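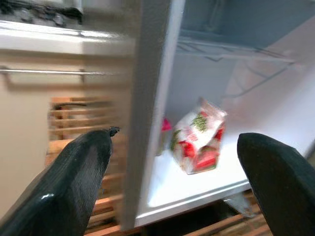 ## 4. Recording a demonstration by remote control

This section covers kitchen pick-and-place tasks recorded with the Zondunix leader handles and the Wendano recorder. Complete the joint calibration in Section 3 before you start. For hand guiding with the motors released, see Section 5.

### 4.1 Before the first episode

1. Park both arms in the rest pose and confirm that the status line on the recorder reads READY.
2. Open a new session and enter the task name, the operator name, and the site code. Use the site code exactly as it appears in the site list (for example, PROLLSTEAD).
3. Check the head view and both wrist views. Both fingers of each gripper must be visible in its wrist view when the gripper is fully open.
4. Squeeze and release each handle trigger 10 times. The gripper must follow without a visible delay.
5. Write the task sentence. Name one object and one destination, such as "take the carton out of the refrigerator and set it on the counter."

**Note:** Do not change the task sentence after the first episode is saved. Open a new session instead.

### 4.2 Taking control

1. Hold the leader handles in the same pose as the parked arms. The recorder refuses to engage if any joint differs by more than 12 degrees.
2. Press and hold both foot switches for 2 seconds. The follower arms engage.
3. Move one arm at a time until you are used to the response, then return to the start pose.

**CAUTION:** The follower arms copy the handles at full speed as soon as they engage. Keep people outside the marked reach area, and keep one foot on the switches. Lifting either foot stops both arms.

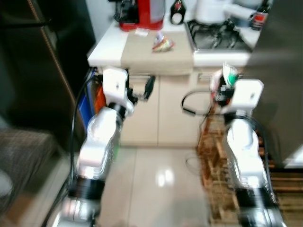
### 4.3 Recording an episode

1. Press RECORD and wait for the tone. Anything you do before the tone is not saved.
2. Approach with the gripper already open. Opening it next to the object teaches a pause that the policy will repeat.
3. Line up the gap between the fingers with the middle of the object, then close slowly. Release pressure on the trigger when the object stops shifting.
4. Lift clear of the surface before moving sideways.
5. Place the object, open the fingers fully, and back out along the line you came in on.
6. Press RECORD again to end the episode, then mark it KEEP or DISCARD.

A normal episode lasts around 10 seconds for a light wrapper and somewhat longer for anything inside the refrigerator. Do not hurry to match an earlier time. A missed grasp followed by a clean second attempt may be kept; a dropped object may not.

**CAUTION:** When reaching into the refrigerator, watch the wrist view for the wire shelf and the edge of the opening. The force limit protects the arm — it does not protect the shelf.

**Note:** In Bravo mode, both arms are recorded even if only one moves. Hold the idle arm still and clear of the head view's center.

### 4.4 Reviewing the wrist views

Play back every kept episode at half speed before closing the session. Some blur during fast travel is acceptable. Blur during the grasp is not, and the episode must be discarded.

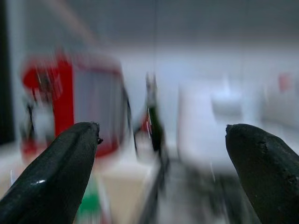
*Figure 4-3. Wrist view with background blur. Both fingers remain sharp.*

1. Step to the moment of contact and confirm that the object is visible between the fingers.
2. Check that the fingertips look the same as in the reference view. Replace a tip if the pad is loose or no longer closes flush.
3. Compare the head and wrist clocks. If they differ by more than 2 video samples, run SYNC and record the episode again.
4. Close the session. Upload starts when the arms are parked.

### 4.5 Revision record

| Date | Change | Author | Checked |
|---|---|---|---|
| 2026-09-17 | Start pose check added to 4.2; discard rule in 4.4 reworded | Sheyla Inga | Delia Saavedra |

Sessions recorded before the August firmware do not store trigger pressure. They can be replayed but cannot be merged with newer sessions.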